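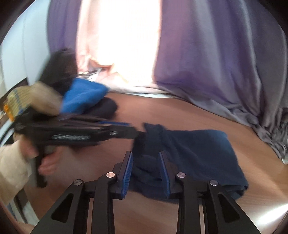

Lists > Kiltton Laundry and Textile Handling > Planning and Budget

Re: Folding station, second quote
From: Ostap Kushnir
3 min read

Zakhar, I read the Grasso quote twice and I still can't tell what we'd be paying for. Comments under yours.

> Zakhar Sirko wrote:
> Grasso came back at 1,410 per month for the arm pair, with the
> software included. They say it will fold mixed garments "after a
> short training period." I'd like to get this into the March budget
> if there are no objections.

I object. How long is short? The quote has a line for 336 hours of demonstrations and doesn't say whose hours. If they're ours, that's labor, and it belongs in the total. Somebody has to stand at a table with a gripper in each hand and fold dark pants and sweaters over and over. Ask Myroslav what his wrists think of that plan.

> The hand grippers are 195 each and we already have a pair, so the
> collection side costs us next to nothing.

The pair we have is fine for a trial. It's no good for two shifts. I'd budget for 7 grippers, spares included, plus pads, which aren't on the quote at all. I asked Grasso what a set of pads costs and got a brochure.

Also, "mixed garments" needs a definition before we sign anything. Navy on top of black, ribbed knits, something soft that bunches up when you pinch the corner. Their demo at Katside was all white towels. I can get white towels folded without a monthly fee.

> Dušan thinks we could share the station with Nadport.

Has Nadport said so in writing? Last time we shared a machine with them we paid for the freight both ways.

What I'd support: one month, our own clothes, our own table, with a folds-per-hour number agreed up front and no automatic renewal. If they won't take that, leave the line out and look again next year.

Ostap

Recent in this list
Steam press service contract, who has the signed copy?
Cart wheels again (Kyrylo Ivanyshyn)
Table heights for the new room
Grasso quote, first version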